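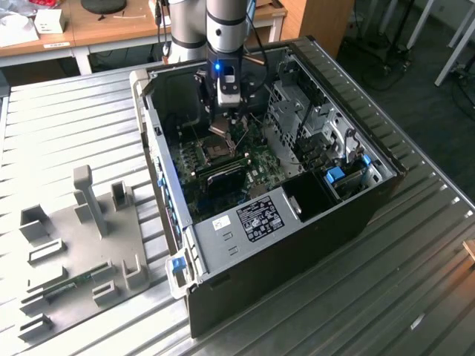
The Hirnlow bench kit over an open desktop tower, with the gray parts plate alongside.

Hirnlow Bench Kit, for home and shared workshops

Hirnlow is the set of parts and files you need to turn a small arm you already own into a patient helper for computer repair. It grew out of my own bench at the Fledside shared workshop, where I spent most of a winter trying to get an arm to handle processors and memory without bending anything, and where a good many people were kind enough to lend me their dead desktops while I learned. I'm happy to say the kit is now something I can pack in a carton and send you.

The arm itself is not included. You'll want one that can reach straight down into a tower lying on its side, with enough height left over to lift clear of the drive cage, and please measure that before you order (I didn't, the first time, and had to raise everything).

What comes in the carton

Parts plate, gray plastic, with holders and center post
Set of fingertips for small square parts
Sanerura control board and its power lead
Bag of table clamps and screws
Printed setup guide, plus the files for printing spare holders

The plate 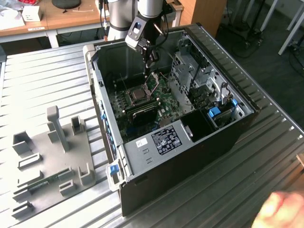
People write to me about the plate more than anything else in the kit, which pleases me, as it took the longest to get right. The holders are molded into the plate, laid out to suit most jobs and most arms. I keep ours to the left of the computer, with the post near the middle and a green circuit board strip lying in one of the slots, and I'd suggest starting with that layout before you invent a better one - and do send me yours when you have! Clamp the plate down firmly. If it shifts, you have to teach every position again, and that is a dull way to spend an evening.

Setting up

Lay the tower on its side, take off the side panel, and unplug it from the wall. Run the setup routine with the fingers open and nothing in them. It asks you to guide the arm by hand to the corners of the plate and then to the processor socket, and it saves those points under whatever name you give the machine. Go slowly with the socket lever. I still raise and lower ours by hand, and the guide recommends you do too.

Good to know

The board stores 4,000 taught positions. The plate weighs 700 grams with all its holders on. Our own set of fingertips has done 1,056 picks and I've replaced the pads once, at 1,017. The Haddad table clamps fit most slatted metal tables but want a spacer on a thick wooden top. Spare pads are sold in pairs.

Orders placed before the end of May ship with the older black power lead, same length, same plug. For questions about fit, write to Gladys Londoño through the contact page and tell me which arm you have and how tall your table is.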